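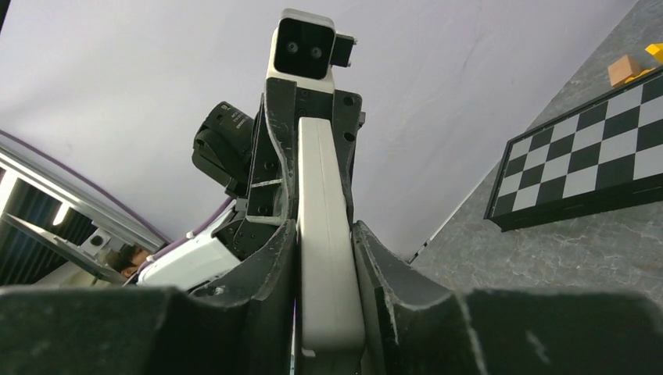

Wer eine Arbeitsplatte aus Naturstein kauft, entscheidet vor allem über ihre Pflege. Poliert wirkt der Stein tiefer, geschliffen verzeiht er mehr. Dunkle, matte Oberflächen gelten als unempfindlich, zeigen Abrieb aber deutlich: Helle Kratzer und staubige Spuren auf Anthrazit, wie auf dem Foto im unteren Teil, fallen sofort auf. Beim Steinbetrieb Tilley in Usberg liegen 378 Muster im Regal, die meisten davon grau.

Marmor besteht überwiegend aus Kalzit und reagiert auf Säure. Zitronensaft hinterlässt schon nach kurzer Zeit stumpfe Flecken. Eine Imprägnierung bremst das Eindringen von Öl und Rotwein, gegen Säure hilft sie kaum.

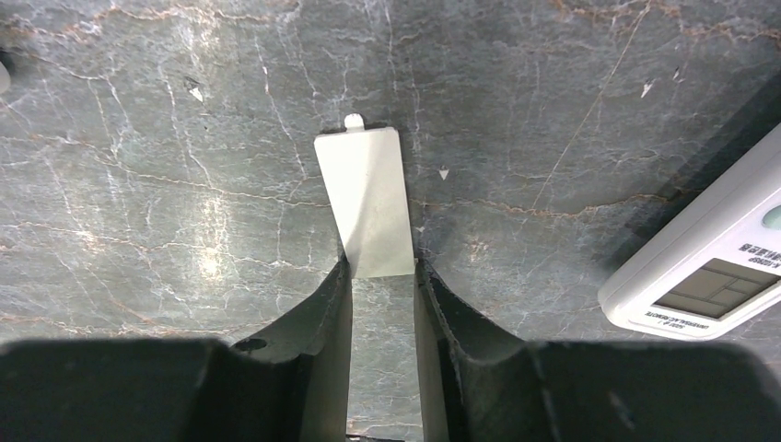

Grauer Stein mit weißen und rostfarbenen Adern

Bei Tilley kostet eine Platte in mittlerer Größe 1069 Euro, der Ausschnitt für die Spüle weitere 80 Euro. Geliefert wird bis Pastham. Stark geäderte Platten sollte man vor dem Zuschnitt im Lager ansehen, weil kleine Muster den Verlauf nicht wiedergeben.
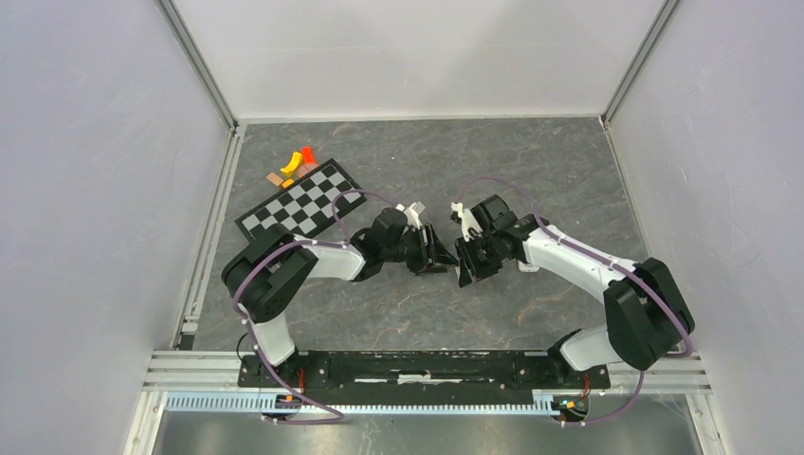 Eine Leserin schrieb uns im September, sie würde wieder Marmor nehmen, nur nicht mehr neben dem Herd. Die Flecken dort habe sie zweimal ausschleifen lassen.

Am Boden gelten andere Regeln. Im Flur trägt jeder Schuh Sand herein, und Sand schleift. Gemusterte Beläge lenken davon ab. Schwarz und Weiß im Wechsel, wie beim schräg liegenden Schachbrettmuster im Foto unten, wirken auch auf kleiner Fläche kräftig. Für die Reinigung genügen Wasser und eine neutrale Steinseife. 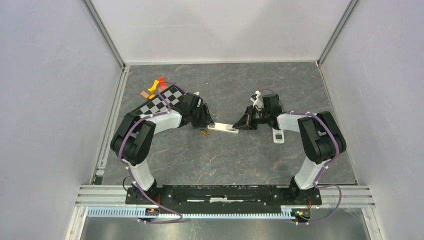
Fugen werden beim Kauf oft vergessen. Helle Fugen vergrauen im Eingang schnell, ein mittlerer Ton bleibt länger ansehnlich. Auch zum Schachbrett mit seinen schwarzen und weißen Feldern passt Mittelgrau. Den Farbton wählt man am besten bei Tageslicht.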